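**Call for participants: shared painting studio, October intake**

Noncombe Studio, Lekthorpe

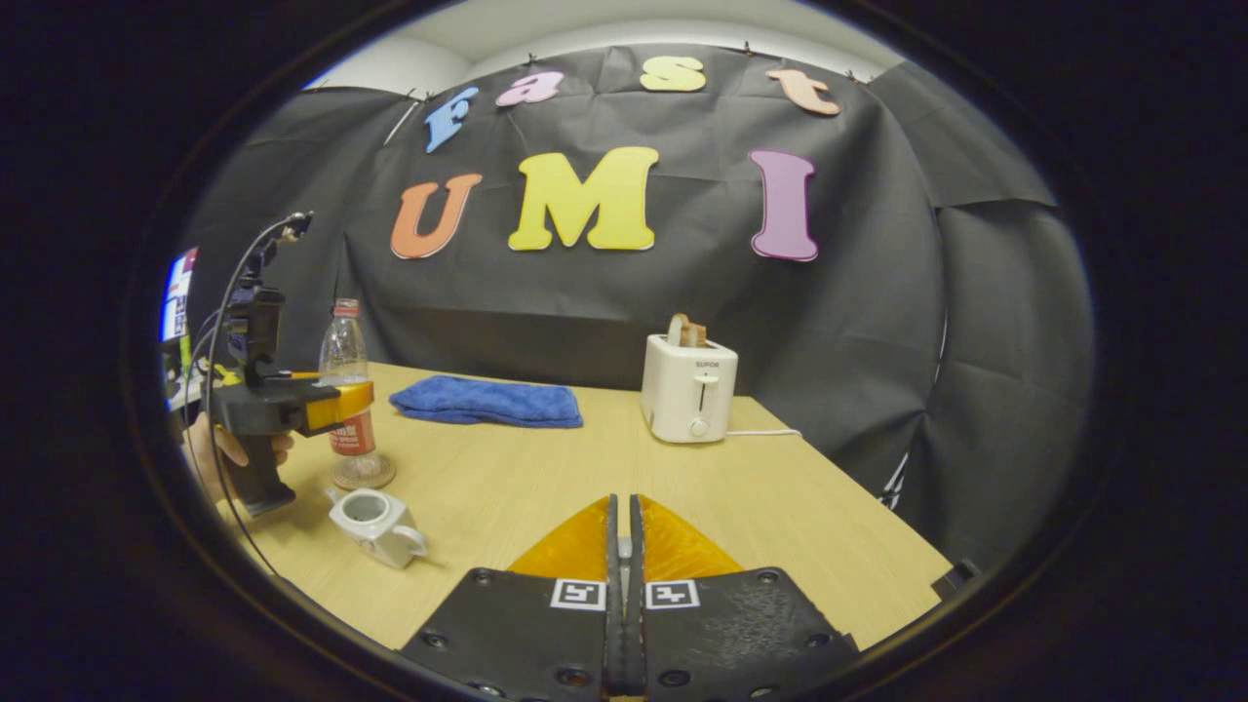
*At the table, Noncombe Studio.*

Noncombe Studio has room for 9 painters in its next shared session, which begins in October. The session is for adults who already paint, at any level, and want regular hours, a fixed place to work and other people in the room. It isn't a beginners' class. We have a separate course for that in spring, run by Mieczysław Michalski, and you can ask to be put on the list for it.

## What the session is

We meet every Tuesday evening from 6:30 to 9:30 until the winter break. Each painter works on their own project. The first half hour is for setting up, and people mostly paint quietly after that. Twice during the session we stop work early and look at what everyone has made so far.

Acrylic, gouache, watercolor and ink are all fine. Oil painters are welcome if they use water-mixable oils. We can't allow turpentine or spray varnish in the building – the ventilation isn't good enough, and the dance school upstairs has complained before.

Mareike Buschmann leads the evenings. She paints large landscapes in acrylic and has taught in Lekthorpe for many years. She'll come around to each person once an evening and talk about the work if you want that. If you'd like to be left alone, put a piece of masking tape on the back of your chair and she will skip you.

## What you get

- A place at an easel or a table (tell us which you prefer)
- A shelf in the drying rack that takes work up to 94 cm on the longest side
- Use of the sinks, palettes, jars, clamps and paper cutter
- One stretched canvas and a pad of mixed-media paper at the start
- A key card for open hours on weekend mornings, once you've done the short safety walk-through
- Two finished pieces hung in the group show at the Pandov, if you want to take part

Bring your own paint and brushes. Students get a discount at the Van Leeuwen shop on the corner if they mention the studio. Please don't buy anything new before the first evening. Mareike will go over what people have and what they might be missing.

Bigger canvases are possible but you'll have to take them home wet or lean them in the hallway at your own risk. Last year one went home on the bus.

## Who we're looking for

You should have painted more or less regularly for at least a year. We don't ask for training or exhibitions. What matters more is that you have something you want to work on: a series, one big picture, a change of medium, a subject you keep starting and dropping. It can change once you're here.

We also ask that you come to most of the evenings. If you already know you'll miss more than two, please wait for the next intake and let someone else have the place.

## Cost

The fee covers the whole session and is payable in two parts, the first before the opening evening and the second at the halfway point. Current rates are posted at the front desk and will be sent to everyone who applies. There are 2 free places for people who couldn't come otherwise. To be considered for one, write "free place" at the top of your application. You don't need to give reasons or send proof, and the other participants won't be told.

## How to apply

Send us the following by email or on paper:

1. Your name, phone number and email address
2. Photos of three to five paintings from the past couple of years, with size and medium (phone photos are fine)
3. Half a page on what you'd like to work on
4. Whether you need an easel or a table, and anything we should know about access

Unfinished paintings count. Please don't send original work, as we have nowhere to keep it.

Paper applications can go in the mailbox by the side door. Mark them for Ju-won Ham, who handles enrollment and will confirm that yours has arrived. If you haven't heard anything after a week, call the office.

Mareike and Nikola Cieślak read the applications together. We try to put together a group with different ways of working, so a no doesn't mean your paintings weren't liked. People who don't get a place go on a waiting list for the session – someone usually drops out in the first couple of weeks.

## Access

The studio is on the ground floor with a ramp at the side door. The restroom is accessible. Two of the tables can be raised and lowered. Street parking is free after 6, and bikes can be locked in the yard.

Questions about the space or the equipment go to Lech Śliwiński at the studio office, weekday afternoons.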